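Ticket: Farbabrieb und Klebespuren auf Marmor-Arbeitsfläche, Bastelraum
Status: gelöst, Beobachtung läuft
Gemeldet von: Shagufta Orakzai
Bearbeitung: Rasmus Ramanauskas, Hélder Cordeiro
Zuletzt aktualisiert: April 2026
3 Kommentare – 2-mal geteilt

Meldung

Bemalte Kästchen aus dem Kurs haften nach dem Abstellen auf der Arbeitsfläche fest. Beim Anheben bleibt ein dünner Farbrand auf der Fläche zurück, an der Unterkante der Kästchen fehlt der entsprechende Streifen. Betroffen sind nur Stücke, die am selben Tag lackiert wurden. Unlackierte Stücke lassen sich ohne Rückstand abheben. Der Fehler tritt seit Januar auf, vorher gab es mit den gleichen Farben keine Meldung.

Verwendetes Material laut Meldung: Acrylfarbe Estard, Klarlack Genari auf Wasserbasis, Flachpinsel. Trocknungszeit vor dem Umstellen nach Angabe der Melderin: über Nacht.

Erste Prüfung (Ramanauskas)

Farbrand lässt sich mit lauwarmem Wasser und einem Tropfen Spülmittel nicht lösen, mit einem Kunststoffschaber schon. Unter dem Rand ist die Fläche unverändert. Kein Einzug in den Stein erkennbar.

Lackdose geöffnet: keine Haut, keine Klumpen, Geruch normal. Charge ist nicht mehr lesbar, das Etikett wurde überstrichen. Neue Dose aus dem Schrank geholt und Vergleich angesetzt. Zwei Probestücke aus Restkarton, eines mit alter, eines mit neuer Dose lackiert, beide nach einer Nacht auf die Fläche gestellt. Beide haften. Der Lack als solcher scheidet damit als alleinige Ursache aus.

Zweite Prüfung (Cordeiro)

Raumtemperatur und Lüftung geprüft. Thermostat steht seit der Heizungswartung im Januar nachts auf Absenkung. Die Fläche ist morgens deutlich kälter als der Raum. Lack auf Wasserbasis bildet unter diesen Bedingungen zwar einen Film, härtet aber langsamer durch. Von oben fühlt sich das Stück trocken an, an der Standkante nicht.

Dazu kommt die Aufstellung. Die Kästchen standen nach dem Lackieren direkt auf dem Stein, Boden vollflächig aufliegend. Unter dem Boden kommt keine Luft an die Kante. Bis zum Herbst lag an dieser Stelle ein Gitter von Ganik, das beim Umräumen in den Keller gekommen ist. Beides zusammen – kalte Fläche und fehlender Luftspalt – erklärt den Befund.

Gegenprobe: Drei weitere Probestücke, neue Dose, gleiche Schichtdicke. Stück A auf dem Stein, Stück B auf einem umgedrehten Eierkarton, Stück C auf Holzleisten. Nach einer Nacht haftet A, B und C lassen sich abheben. B hat an den Auflagepunkten leichte Pappfasern angenommen, mit dem Finger abreibbar. C ohne Befund.

Stand der Fläche

Rückstände mit Kunststoffschaber abgenommen, Fläche mit Wasser nachgewischt und trockengerieben. Kein Essig, kein Zitronenreiniger, solange nicht geklärt ist, ob es sich um echten Marmor oder um ein Dekor handelt. Die Rechnung vom Einbau ist angefragt.

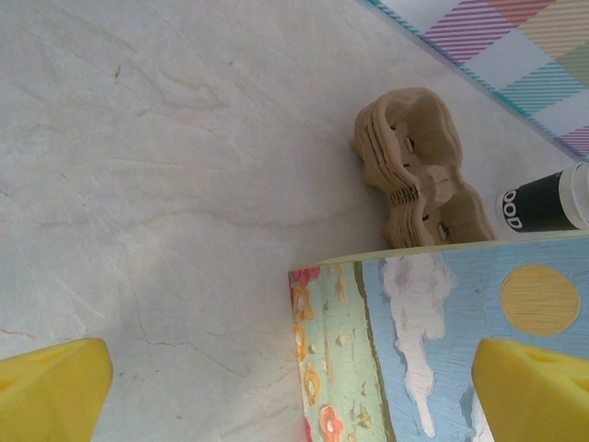

Reicht es, die Kästchen länger stehen zu lassen, bevor man sie umstellt?

Auf der kalten Fläche bringt die längere Zeit allein wenig, solange der Boden aufliegt. Die Standkante muss frei sein. Mit Luftspalt genügt die Nacht, auch bei abgesenkter Heizung.

Zur Farbe selbst

Zusätzlich geprüft, weil in der Meldung von abblätternder Farbe die Rede war: Der Verlust beschränkt sich auf die Unterkante. Die bemalten Seiten sind nicht betroffen. Auf dem Stück mit dem hellblauen Himmel, der weißen Wolke und der gelben Sonne sind die Pinselstriche deutlich zu sehen, das gehört zur Malweise und ist kein Schaden. Gleiches gilt für die mintgrüne Seite mit den kleinen Blumen. Eine Nachlackierung der Seiten ist nicht nötig und würde die Trocknung nur verlängern.

Ausbesserung der Unterkante: losen Rand mit Schleifpapier Körnung 1.000 brechen, entstauben, Grundton dünn auftragen, trocknen lassen, eine Schicht Klarlack. Kante dabei nach oben drehen.

Maßnahmen

1. Gitter aus dem Keller geholt, gereinigt, liegt wieder im Raum. Reicht für 10 Stücke.
2. Bei größeren Gruppen zusätzlich Holzleisten verwenden. Leisten liegen in Fach 116.
3. Eierkartons nur für unlackierte Stücke und zum Ablegen der Pinsel.
4. Beim Lackieren unten zwei Millimeter aussparen. Der Streifen wird erst nach dem Durchtrocknen geschlossen.
5. Nachtabsenkung bleibt unverändert, Vorgabe der Hausverwaltung.

Kommentare

Shagufta Orakzai: Mit dem Gitter seit zwei Kursen kein Festkleben mehr. Ein Kästchen hatte Druckstellen vom Draht, das war aber mit sehr dickem Lack gestrichen. Bitte Hinweis auf dünne Schichten in die Kursmappe aufnehmen.

Arnaldo Tavares: Zur Fläche: In der Rechnung steht nur »Platte, hell, marmoriert«, Lieferant Tăng. Material geht daraus nicht hervor. Ich frage dort nach. Die feinen dunkleren Linien habe ich mit dem Fingernagel geprüft, an den Stellen, die ich erreicht habe, ist keine Kante zu spüren. Ob das Risse sind oder Zeichnung, kann ich nicht sagen. Bis zur Antwort kein Lösemittel und nichts Heißes direkt abstellen.

Hélder Cordeiro: Hinweis auf dünne Schichten ist ergänzt, Blatt »Lackieren«, zweiter Absatz. Die alte Lackdose ist entsorgt. Ticket auf gelöst gesetzt, der Punkt zum Plattenmaterial läuft als eigener Vorgang bei Arnaldo weiter. Falls wieder ein Stück haftet, bitte nicht hebeln, sondern mit dem Kunststoffschaber flach von der Seite unterfahren und die verwendete Dose hier eintragen.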